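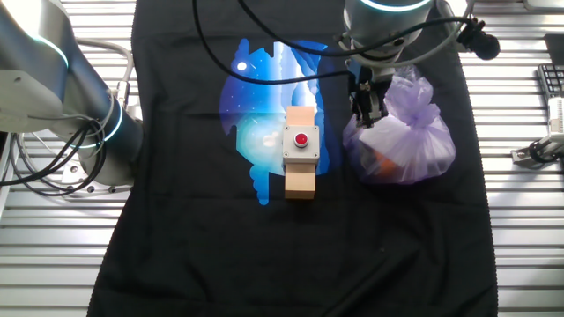

**From:** Kendra Gosselin
**To:** rorstead-robotics-list
**Subject:** Re: [rorstead-robotics] cloth, bag, button: where we stand

Othmane, thanks for the write-up. I've quoted it in full below because half the list signed up in March and the archive search has never found anything for anyone. Replies are in between, the old-fashioned way. If your mail program hides quoted text, go find the little dots and click them.

> On the bench right now: both arms on the slatted table, black cloth with the moon print spread in the middle, button block standing on the print, lavender bag to the right of it. The right arm takes the bag, the left arm takes the button. I would like us to freeze this layout until the Paltbridge meet.

Agreed, frozen. Please stop improving it. I'm looking at the person who wanted to try a white cloth "just to see." The black one covers most of the slats between the arms, and the red button shows up on it without us having to touch the exposure. The moon is a bonus. Mohcine's code had a brief romantic period in which it considered the moon the brightest and therefore the most important thing on the table, but he has since masked it out and the two of them are no longer in contact.

> The bag is the hard part. The rules say "one tied bag, translucent, contents of the team's choosing," and we chose something orange. The gripper comes down over it from above. The detector was trained on opaque bags and it wants to grab the orange thing and not the knot.

This is the actual problem and I'd like it to get more than the eleven minutes it got last meeting, after the T-shirt discussion. The knot points straight up when the bag is set down nicely. Set it down badly and it flops, and then the fingers close on plastic that could be anything. I've read Mohcine's notes and I think he's right that we should label the gathered neck as its own class. The ends above the knot too, probably. Whoever labels the ends should know that there is no good place to stop and that I'll accept any bad place as long as it's the same bad place every time.

> Rohani has 886 labeled images. She thinks we need 1184 before it's worth retraining.

I asked Rohani where 1184 came from. She sent me a spreadsheet with five tabs. I withdraw the question. What I can say is that the labeling can be done from home, on a couch, with a show on, and that several of you told me at sign-up that you "really want to get into the machine learning side." Welcome. It's drawing boxes around a bag.

The labeling guide is on the club drive under "Metwally." I know that's the name of the old gripper project. Moving the folder breaks the scripts, and I've made my peace with it.

> The camera on the right wrist is fine but the cables loop around it, and there is the long one that comes across the cloth in an arc. It crosses right by the moon. If it drifts down it will be in front of the button.

Yes. I've been saying "someone should route that cable" since the start of term and have now noticed that I'm someone. I'll bring the sticky clips. Same for the bundle on the left arm, which goes around the lower joint in loops and then wanders off over the slats like it's leaving for good. Mahmoud, before you tie it down, please run the joint through its full range by hand with the power off. We all remember the zip tie. You especially.

> Button: the gray box is mounted on the front of the wood block and the button is on top of the box. The left arm has to come in from above and push down. In the last set it did 36 tries and I wrote the results in the log.

You did, and thank you, although "good," "fine," "ok" and "hm" are not results. I need pressed or not pressed, and if not pressed, which side it missed on. I counted nine "hm." I'd like to know what became of them.

Also, the block is tall and narrow, and the box hangs off the front of it. A push that lands off center is going to want to tip it. The Paltbridge rules allow us to fix the block to the table but say nothing about fixing it through a cloth, so I wrote to their organizers. They answered that it was "an interesting question." I'm taking that as permission until somebody with a lanyard tells me otherwise. Until then, no tape on the print itself. It's somebody's nice fabric and the blue part will come up with the tape.

> Do we still want both arms moving at once? It looks better for the judges, but it's more risk.

No. Bag first, then button. I know the Tenarton team runs both at once, and I've seen their video as many times as you have. Their arms also start farther apart than ours. If we get ten clean runs in a row one after the other, I'll discuss overlap with anyone who wants to discuss it. If we get nine, I'll be in the parking lot.

> Last thing, the keyboard is still on the right side of the table by the small gripper unit. Can it live there?

It can live there during testing, seeing as everyone reaches for it. For scored runs the area has to be clear of anything that isn't part of the task, so it goes on the cart, and so does the small unit. Please add that to the checklist above "start recording." We have a very handsome recording of Mohcine's sleeve from last year.

So, who's doing what:

- Rohani: owns the label set, decides when we retrain. No lobbying.
- Mohcine: new class for the neck, keep the moon mask, write down which version is running. On paper is fine.
- Mahmoud: left arm cable, after the range check.
- Othmane: redo the log columns, rerun the button set.
- Me: clips for the long cable, more lavender bags, further correspondence with Paltbridge.
- Everybody else: boxes around bags.

About the bags. They have to be the same lavender ones. Someone helpfully restocked with clear last month and we lost an evening to it. If you open the last roll, tell me before it's gone, and please don't use them for lunch.

The lab is open from 4 p.m. on the usual days. Rorstead IT wants the door closed when the arms are powered, so knock, and wait for a person to open it. The arms don't do doors yet.

Kendra

P.S. The T-shirt vote is still tied. I'm not breaking it. Reply to Mahmoud and leave me out of it.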